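Hutcombe Claims Set - README

Version 3, last touched Jul 9, 2020. Maintained by Rania Moussa. Still a working release, expect rough edges.

What it is

A labeled set of short text posts that make a claim about how to vote. Polling hours, mail ballot deadlines, ID rules, who can drop off a ballot for who. Each post got read by two people and marked for whether the claim matches the rules in force in the county it talks about, on the day it was posted. That last part matters a lot, see Labels.

Made for local newsrooms and anybody building a triage queue for reader tips. Not made for ranking people or outlets. Please don't.

Size

489 posts total. 300 came in through the Grerkden tip form, the rest through the Vanags group inbox. Text only. No profile info, no reply chains, no share counts.

26 posts have no final label because the two readers never agreed and the county office didn't get back to us in time. They're in the main file with the label set to open. Drop them if you're training anything, keep them if you're studying disagreement.

Files

claims.csv - the main table, one post per row
sources.csv - the rule text each label was checked against, with the county and the date we pulled it
notes.txt - reader notes, unedited, some of them are grumpy
split.csv - suggested train and test split, by county so the same rule doesn't show up on both sides
CHANGES.txt - what it says

Columns in claims.csv

post_id: ours, not the platform's. Don't try to match them up.
text: the post. Phone numbers, emails and street addresses swapped for a tag. Polling place names kept.
county: as stated in the post, or worked out from the polling place. Blank if neither.
posted: date only, no time.
topic: hours, deadline, id, dropoff, registration, other
label_a, label_b: what each reader picked, before they talked
label: final
rule_id: points into sources.csv. Can be blank when label is open.
lang: en or es. A handful of mixed ones are marked en, should probaly be their own value. Next version.

Labels

ok - claim matches the rule
wrong - claim does not match the rule
stale - was right once, rule changed before the post went up
partial - one piece right, one piece wrong, or right for some voters only
open - see above

Stale is the one people ask about. A lot of bad voting info this year isn't made up by anybody. It's last cycle's flyer retyped. Deadlines moved in June in several of the counties we cover and the old dates kept going round for weeks. We didn't want those lumped with wrong, so they get their own label. If you need a plain true/false column, fold stale into wrong and say so in your writeup.

Partial is messy. Readers used it more as they got tired, I think. Treat with care.

How the labeling went

Readers worked off the same sheet. Read the post, find the claim, find the rule, pick a label, write one line on why. No looking at who posted it, that column was hidden and then deleted. No peeking at the other reader's pick. Posts with more than one claim got labeled on the first one only. I know. It was that or split every post by hand and we didn't have the hours.

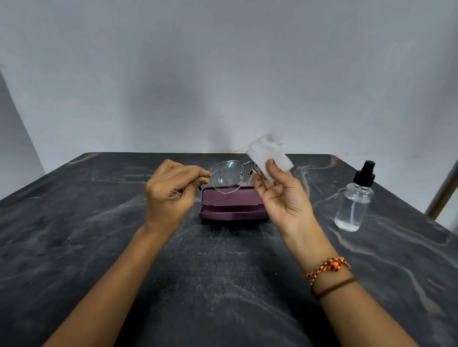 Second pass was only for the rows where label_a and label_b didn't match. Both readers on a call, rule text open, talk it out. If still stuck, email the county office. If no answer, open. I did not break ties myself except on topic, where I did, a few times, mostly dropoff vs deadline.

Rule text was copied from the county pages by hand. Some of those pages got changed with no date on them, so sources.csv has the date we pulled the text, not the date the rule took effect. Where the two are known to be different there's a line in notes.txt.

Getting it

Zip file goes out by email request. Say who you are and what it's for, one or two lines is plenty. Students fine. Campaigns no, either side.

Loading it: UTF-8, comma separated, quotes around text. Posts have line breaks inside the quotes, which breaks some spreadsheet imports. If your row count comes out too high that's why. The Drotus loader handles it, so does any normal csv library. Don't open and resave in a spreadsheet, it will mangle the dates.

Known problems

- Tips are not a random sample. People send in what annoys them. You can't use this to say how much bad info is out there, on any platform, full stop.
- Rural counties thin. Some have one post.
- Jokes. Several posts are plainly jokes and got labeled wrong. Readers were told to label the claim, not the tone. Arguable.
- Two rule_ids in sources.csv point to the same text. Harmless, will merge.
- Spanish posts had one fluent reader and one not so fluent. label_b on the es rows is weaker. If someone wants to reread them write me.
- Address scrubbing was done with a script and then by eye. If you find one we missed tell me and delete it your end.

Changes since version 2

Added the stale label and went back over every wrong row to see which ones should move. Added lang. Took out posts about candidates, they were never supposed to be in here. Took out near copies where only the hashtags were different. Fixed the county on a batch where the polling place name exists in two counties. Test split redone, so scores from version 2 dont compare to scores from this one.

Using it in print

Quote short bits of post text if you need to, don't run whole posts. The people who wrote them didn't sign up for this. Credit as Hutcombe Claims Set, version 3. Name the version every time, labels moved a lot between 2 and 3.

Rules change. A post marked ok in here may be flat wrong by the time you read it. Nothing in this set is voting advice, send voters to their county office.

Corrections

Email Rania with the post_id, the label you think it should have, and a link or a scan of the rule. Without the rule I can't do much. Fixes go in the next version and get a line in CHANGES.txt, with your name or without, your call.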